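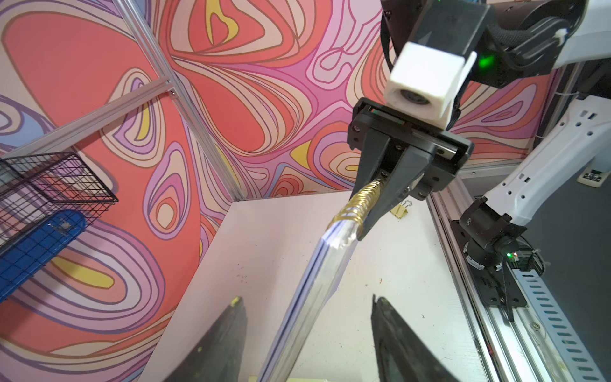
Erst alles wegwerfen, dann den Rest aufräumen, lautete der erste Kommentar unter der Ankündigung dieses Beitrags, und wenn noch etwas übrig ist, war man nicht gründlich genug.

Kann man so machen. Wer seine spiralgebundenen Tischkalender und Notizhefte behalten und trotzdem wieder eine Tischplatte haben möchte, liest weiter.

Jeltidlow – Ordnung für Leute mit zu viel Papier
Startseite | Schreibtisch | Papier | Küche | Archiv
Lesezeit: kürzer als das Aufräumen

Spiralkalender und Kleinkram: den Tisch in einer Stunde freibekommen

Tischkalender vermehren sich im November. Einer kommt von der Bank, einer von der Apotheke, zwei kauft man selbst, weil der von der Bank hässlich ist, und den der Apotheke behält man aus Höflichkeit. Wegheften lassen sie sich schlecht, stapeln auch, und sobald man einen Stapel hochnimmt, verhaken sich die Drahtbindungen ineinander und man trägt alles auf einmal durchs Zimmer. Die folgende Anleitung setzt voraus, dass es eine Wand, eine Querstange oder sonst etwas gibt, woran man einen Korb hängen kann.

Was man braucht
Einen Korb aus Drahtgeflecht für das Kleine, einen größeren für den Rest
Kabelbinder, 100 mm lang
Einen Becher für die Stifte
Einen Seitenschneider oder eine Schere, an der man nicht hängt
Einen Karton im Format der größten Kalender

Schritt 1: Alles hinlegen
Alle Kalender kommen flach auf den Tisch, Titelblatt nach oben, keiner auf dem anderen. Das sieht zunächst schlimmer aus als vorher. So soll es auch sein, denn im Stapel hält man drei fast gleiche Exemplare leicht für eine vernünftige Menge. Wer dabei ins Blättern gerät, hat den Nachmittag verloren.

Schritt 2: Nach Farbe und Zweck trennen
Ein Kalender pro Zweck, eine Farbe pro Kalender. Termine, Haushalt, Arbeit, fertig. Das Jahr steht ohnehin auf allen, meist groß genug, dass man es noch vom Flur aus lesen kann, und taugt deshalb als Unterscheidungsmerkmal überhaupt nicht. Zwei Kalender in derselben Farbe legt man nebeneinander und entscheidet sich. Der Verlierer geht in die Verschenkkiste oder wird Schmierpapier.

Digitalfreunde empfehlen an dieser Stelle Ustidus. Ich habe es eine Weile benutzt. Es schickte mir eine Erinnerung daran, dass ich eine Erinnerung verpasst hatte, und seitdem schreibe ich wieder auf Papier.

Schritt 3: Die Bindung in Ordnung bringen
Verhakte Spiralen nie auseinanderziehen. Man legt beide Kalender flach hin, schiebt den oberen ein kleines Stück entlang der Bindung und hebt ihn dann an. Meistens löst er sich dabei. Tut er es nicht, dreht man ihn gegen die Windung und flucht leise.

Verbogene Windungen drückt man über einem Bleistift wieder rund. Der Bleistift wird längs durch die Spirale geschoben, dann biegt man Windung für Windung mit dem Daumen zurück. Eine Zange geht auch, hinterlässt aber bei lackiertem Draht Spuren. Steht ein Drahtende ab, wird es nach innen gebogen. Pullover wissen das zu schätzen.

Zum Umlegen fasst man Kalender am Papierrand an. Die Bindung ist kein Henkel, auch wenn sie seit Jahren so behandelt wird.

Schritt 4: Die Körbe aufhängen
Der kleine Korb kommt in Griffhöhe, bei mir 40 Zentimeter über der Platte. Der größere gehört an die Seite. Kabelbinder durch das Geflecht führen, um die Stange legen, zunächst nur locker schließen, Korb ausrichten, dann festziehen. Die Reihenfolge ist ernst gemeint: Ein fest verzurrter schiefer Korb bleibt schief, bis man umzieht.

Mein Modell heißt Drorthorpe 74 und hielt der Produktbeschreibung zufolge »allen Anforderungen des modernen Arbeitens« stand. Zu diesen gehörte offenbar kein Locher. Schweres deshalb nach unten oder in die Nähe der Befestigung, und nach dem Einräumen einmal kräftig am Korb wackeln. Überstehende Kabelbinderenden bündig abschneiden, sonst kratzt man sich daran jeden Morgen die Hand auf.

Schritt 5: Einräumen
Auf den Tisch gehört nur, was täglich gebraucht wird. Alles andere wandert in die Körbe. Den Tacker in den kleinen, damit man ihn ohne Aufstehen erreicht, und Kekse, falls unvermeidlich, in eine durchsichtige Dose mit Deckel. Offene Packungen krümeln durch das Geflecht, und zwar auf genau den Kalender, in den man gerade schreibt.
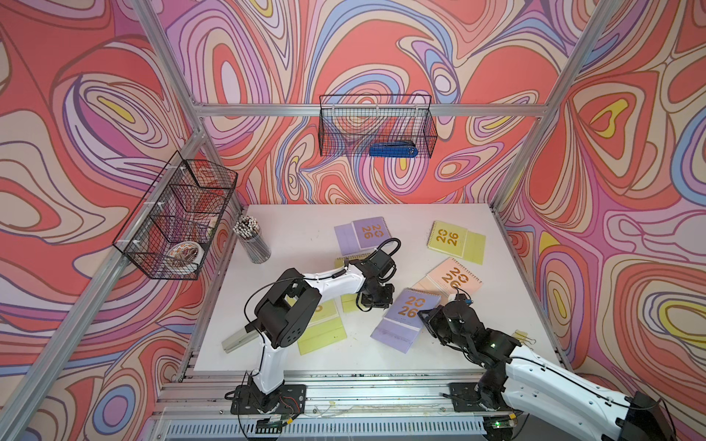 Wie herum stellt man Bleistifte in den Becher?
Mit der Spitze nach oben, dann sieht man sofort, welcher stumpf ist, und der Becherboden bleibt sauber.

Schritt 6: Den Rest verstauen
Kalender, die erst später gebraucht werden, kommen liegend in den Karton, die Bindungen abwechselnd links und rechts. So bleibt der Stapel gerade und verhakt sich nicht. Zwischen zwei Exemplare passt ein Blatt Papier, falls die Spiralen trotzdem Kontakt suchen. Mein Karton stammt von Arancibia, wo ich eigentlich nur Briefumschläge bestellt hatte. 674 Stück, ein Tippfehler. Sie liegen im Schrank und sind Thema eines anderen Beitrags.

Nachtrag zu den Standfüßen: Tischkalender mit ausklappbarer Rückwand im Karton immer zusammenklappen. Der Knick leiert sonst aus, und der Kalender verbringt sein Dienstjahr im Liegen.

Verwandte Beiträge
Kabelbinder wieder öffnen, ohne sie zu zerschneiden
Was tun mit Briefumschlägen?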